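Home > Forum > Old Houses > Floors and Woodwork

Wax or oil on a 1927 floor?

starnley_fatima: We've taken up the carpet in the back room and the boards are sound. The house is 1927 and I doubt they were ever sealed. I'm leaning towards hard wax oil.

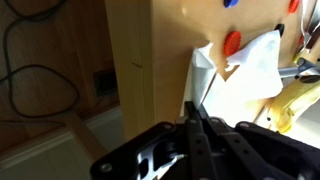 The quote for sanding and oiling was 1000, so I'd like to do it myself.

JPoduval: Don't sand at all. Old boards lose thickness every time. Wash them, let them dry and wax.

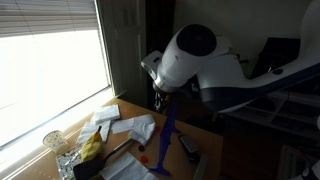

I did my hall that way in June and it still looks fine.

Lungile T: Disagree. Wax marks as soon as water touches it, and you can't oil over it later. Start with 40 grit if the boards are uneven.

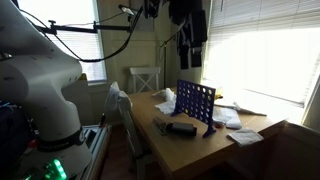 Go along the grain and keep the edger moving.

JPoduval: 40 is far too coarse for a sound floor.

starnley_fatima: Oil it is, then.

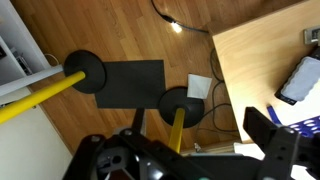 Honey-brown, long boards.

Tags: floorboards, oil, wax, sanding

Comments

Ayanda V: Test a corner first. Mine went orange.

nawal_h: Up to 70 per tin round here, so measure twice.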